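Open house at the Caron book plant, Nostgate

Posted in: Printing and production, Visits

My last novel came back from the printer with the spine text off center on a third of the copies, so I had a practical interest in this one. Caron prints short-run fiction for small presses and for writers who publish themselves. The plant opens its doors every May. I arrived at 9:40 and parked behind the paper store, where the signs end.

Visitors get a hi-vis vest and a sheet with the route on it. The route follows the book: files, plates or toner, folding, gathering, binding, trimming, packing. Photography was allowed everywhere except the file room, where customer covers are up on the screens.

Files. Most of the delay in a job happens before any paper moves. The prepress desk runs each PDF through a checker called Stalis, which flags missing fonts, low-resolution images and black text that has been built from four inks. The last of these is the most common fault in files sent in by novelists. It comes from exporting out of a word processor with the wrong color setting, and in print it shows as a faint colored edge on the letters. The desk fixes it without charge once per title. After that it goes back to the author.

Printing. Runs below 2000 copies go to the digital line. Anything above goes to offset, unless the customer asks otherwise. The digital press takes its paper from a roll and prints both sides in one pass. Noise at the operator's station is moderate, and ear plugs were in a box by the door. The job on press was a 686-page fantasy, second in a series, on a cream stock thin enough that I asked to feel a sheet. Show-through was better than I expected. The grain ran parallel to the spine, as it should. My misprinted novel had it the other way, and the covers bowed within a month.

Binding. This took up most of my visit. The perfect binder has 7 clamps. Each one takes a book block, carries it over a milling head that roughens the spine, then over the glue rollers, and then down onto the cover. Two adhesives are offered. Hot melt is cheaper and sets in seconds. PUR costs more, needs a day to cure, and holds much better when the book is opened flat. Above 500 pages Caron recommends PUR, and I would now pay for it on any length.

I asked about spine drift. The answer was that cover position is set by a side guide, and the guide is checked at the start of a run and again after every stop. A difference in block thickness will move the text as well. If the author calculates spine width from one paper and the job is switched to another, the text will be off even when the machine is set correctly. I think this explains my case. I had used a figure from an old quote.

Trimming. Three-knife trimmer, head and foot together, then the fore edge. Blades are swapped on a fixed schedule. I had no complaint with any edge I looked at.
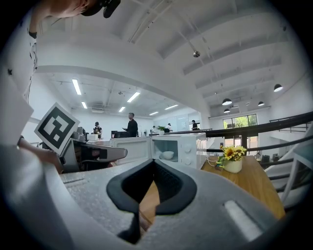
Black cap and patterned shirt at the wooden table, late morning.

Packing and shipping. Cartons are packed spine to fore edge in alternate layers. A carton of the fantasy title holds few copies and is heavy. Ask for the carton weight before you agree to a delivery with stairs at the end of it.

Prices. The sheet handed out at the door quoted 531 dollars for a small proof run of a standard paperback, matte cover, hot melt. PUR and foil are extra. There is no charge for a single bound proof if the full job follows within the quarter.

The coffee was in the canteen, along with a shelf of spoiled copies free to take. I took a paperback western with its cover on upside down and a cookbook missing one section.

Getting there: the Cundatik bus stops at the plant gate, but the return service has a gap between 12:15 and 2:30. By car, follow the signs for the paper store and keep left. Flat shoes are required on the plant floor. The file room is up one flight of stairs and there is no elevator.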